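Home | Contents | Previous chapter | Next chapter | Glossary

Chapter 18
Shared Rooms: Furniture, Storage and Surfaces

Mitsuko Sekiguchi and Colm Quinlan
10 Nov 2023

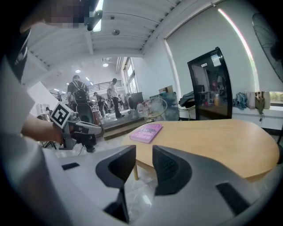

A shared room is any interior used by people who do not all belong to the same household, class or work group. Staff lounges, common rooms in student residences and the back rooms of community centres all fall within this definition. Such rooms are seldom furnished at one time or to one plan. Tables and chairs arrive from other parts of the building, a refrigerator or display cabinet is placed where there is a power point, and personal belongings settle on whichever surface is nearest the door.

Chapter 17 dealt with rooms that have a single, stated purpose. The present chapter considers what happens when a room must serve for eating, reading, meeting and storage within the same day. Students should already be familiar with the terms "circulation path", "resting surface" and "long-term item", which are defined in the Glossary.

18.1 Resting surfaces

A resting surface is any horizontal plane on which an object may be set down without prior arrangement. Tables are the most obvious case, but window ledges, chair backs and the tops of cartons are used in the same way. In her survey of the Mulbridge residences, Nermin Keskin recorded 257 objects left in common rooms overnight. Bags and outer garments made up the largest group, followed by books and food containers. Few had been placed in the storage provided – most of the lockers were in the corridor, and residents reported that they did not think of them as part of the room.

Keskin's findings have a direct bearing on specification. Where a ledge runs beneath a window, it will be treated as a shelf, and its depth and finish should be chosen accordingly. Hooks are best fixed within reach of the seating. Boards, panels and flattened cartons awaiting removal require a designated bay of their own, clear of the circulation path.

18.2 Table shape and clearance

Rounded table tops are often preferred in narrow rooms, as they allow people to pass at the ends without turning. The Rolham case study, presented in Section 18.4, compares 2 layouts of the same lounge, one with a rectangular table and one with an oval. Readers are asked to complete the measured plan in Activity 4 before proceeding to that section.

Contact the publisher | Copyright Leitner Educational | Back to top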